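Why Do Dark Clothes Feel Warm in the Sun?
By Sumaiya Kodikara

Put on a black sweater and go outside on a sunny day. After a few minutes your back feels warm. Your friend has a white sweater and feels less warm. Why is it so?

Light from the sun carries energy. When light falls on a cloth, some of it bounces back and some of it goes in. The part which goes in is "absorbed", and it turns into heat. White cloth sends most of the light back to your eyes. Black cloth keeps most of it, and so it looks dark and becomes warmer.

Even very black cloth does not keep all the light. Look at the folds of a dark jacket or blanket. On the top of each fold there is often a thin line which looks gray or a little blue. This is light that bounced off the cloth. Deep inside the fold the light cannot get out so easily, and there the black is the blackest. 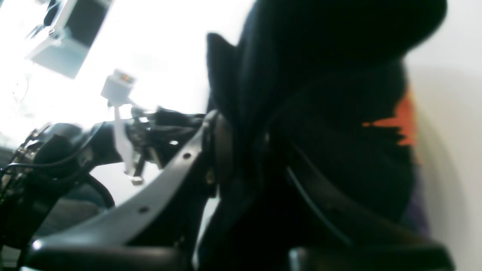 Bright colors are somewhere between. Orange cloth sends back the orange part of the light and some of the red and yellow, and it absorbs most of the blue. If you put an orange patch next to black cloth, the orange seems to shine. It has no lamp inside! It only gives back more light than its neighbor.

Try it at home

You need two old socks of the same size, one black and one white, and 2 ice cubes. Put one ice cube in each sock and lay the socks on a plate in the sun. Wait ten minutes, then look inside. Which ice cube is smaller?

My neighbor Tudur Edwards tried this with his children in October, and the sun was too weak to show much. A summer day at noon is better - and ask an adult before you take the socks.

New words

Absorb: to take in and keep.
Reflect: to send back.
Fold: a place where cloth bends over itself.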